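I gave up on my old plastic measuring cups last September, when the red lines had washed off two of them and I was pretty much guessing at the rice water. Now I use a glass beaker, the kind with the white printed scale, and I love it!

Pour slowly, and tip it further only when the stream thins out. If you need to read the level, set it down on the counter first and bend your knees till your eye is even with the line (yes, you'll look silly – do it anyway). 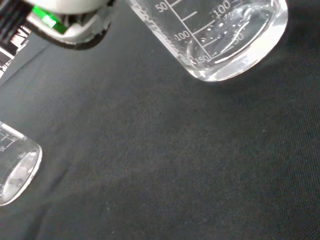

I also keep mine away from the dishwasher. Warm water, a drop of soap and a soft brush, then upside down on a towel. If yours gets that chalky film from hard water, swish some white vinegar around, leave it for an hour and rinse. My neighbor Omid swears by lemon juice, and that smells a lot nicer, but I never have enough lemons left over.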